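Ticket 54 – Label printer skips every second label
Product: Toltix desktop printer, Drovholm site
Status: Open

Started Sunday after the firmware update. Batch jobs feed one blank label per printed one. Single jobs print fine.
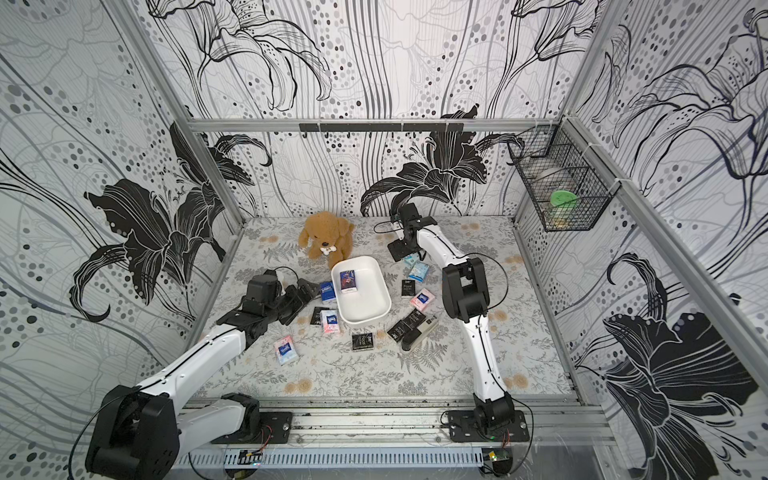

Packing bay, lily wallpaper, tissue packs on the mat

Reset to defaults – no change. Gap sensor reads 76 on blank backing, same as before the update.

Label height in the Zendden template was set 6 mm over stock size. Corrected, then ran nine labels with no blanks. Barcode labels still fail. For size reference, the barcode panel on the light blue puppy pack in the two-part white tray is the style we need to match. Template export attached. 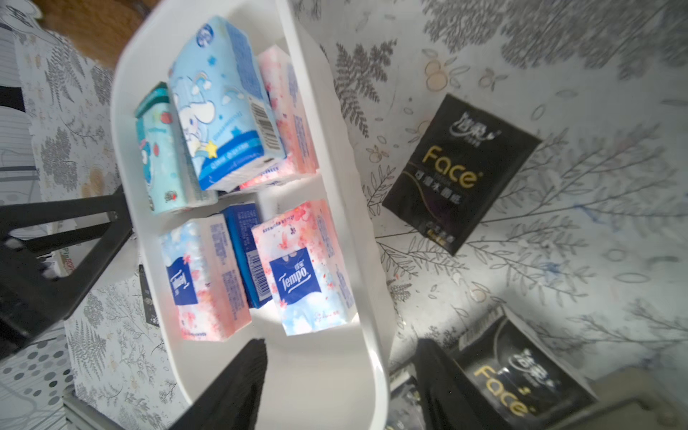
Firmware rollback requested. Please confirm whether the older version keeps the saved templates – the barcode layout has no backup. Until then, batches go out as single jobs, and the puppy pack with the yellow star stays the reference item.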